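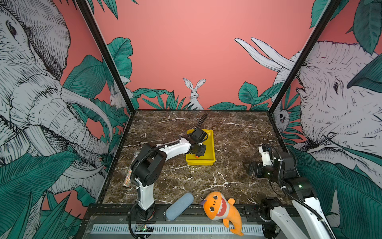 Kerura opened its Asham workshop to visitors on a Wednesday in April, and by the time I signed in there was already a line for the coffee urn. The company builds and programs two-arm robot cells for small firms that pack and sort by hand. Iolanda Holanda, who runs the demonstrations, had been there since seven. Most people went straight past the posters to the cell with elephants on its walls, where the left arm had its gripper down in a yellow tray. An orange plush shark hung over the front rail, and a boy of five or six asked for it twice.

"We get asked about the walls first," Holanda said. "Then the price. Then whether it can do what they do in their own shop."

The task that day was tray work: a small item, a shallow plastic tray, and an arm that has to find one and deal with the other. Holanda said it looks dull to people who have seen robots in movies. She has stopped dressing it up.

"A tray has sides. If you come in too low you hit the side, and if you come in too high you close on nothing," she said. "That's most of the job right there."

I asked how often it goes wrong. She said the team logged 2,371 tries over the winter and kept notes on the bad ones as well as the good ones. She would not give me a success rate, because the items kept changing and she didn't think one number would be fair to either side.

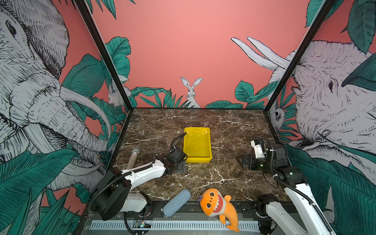 What the visitors wanted to know

Darren Ackroyd drove over from Dunmore, where he manages a parts warehouse with 2,000 bins. He stood at the cell for most of an hour.

"I came to see it miss," he said. "Anybody can show you the good run. I want to know what it does when the thing isn't where it's supposed to be."

His people pick screws, clips and hand tools into trays for repair crews. Hand tools are the part he worries about. A screwdriver can roll, it is heavier at one end, and it never lies the same way twice.

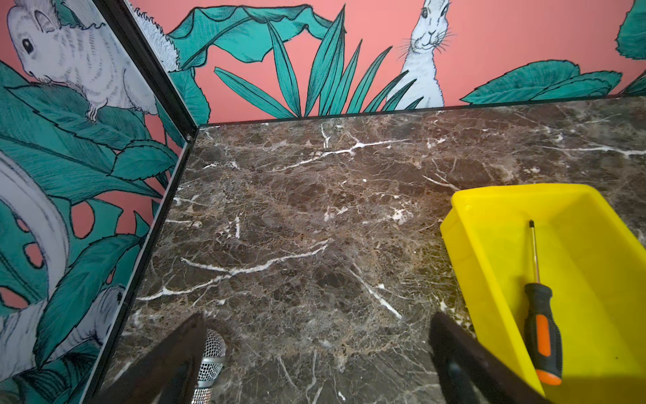

He put that to Keir Halliday, who writes the control software, and the two of them talked about handles for a while. Halliday's view is that long, thin items are easier than they look as long as the gripper closes near the middle. Shiny ones give him more trouble.

"Anything that glitters, the cameras get confused by it," Halliday said. "Soft things are a different problem. They bend when you touch them, so where you thought the edge was, it isn't."

Lorraine Sugden, who teaches shop class in Gimlow, had a more practical question. She wanted to know how long it takes to train a person to run the cell. Halliday told her two days for the basics - longer if they want to set up new tasks themselves.

"That's less than I thought," Sugden said. "I've got kids who could do it in one."

Kerura plans to hold another open day in the fall. Holanda expected 100 people at this one and had 300 name tags printed, and she was down to the last box when I left.
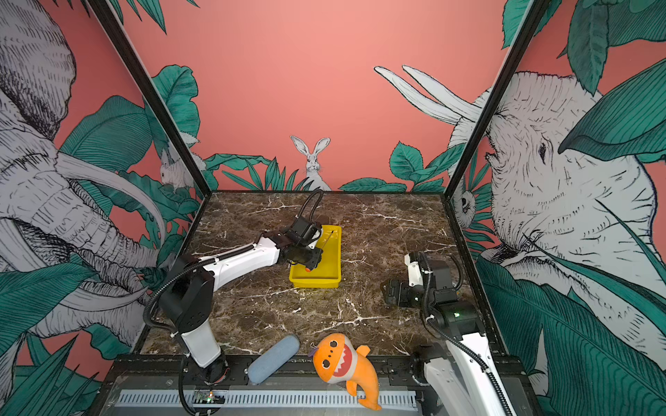 Tray work at Kerura's open day in Asham. Photo: Jamie Greenwood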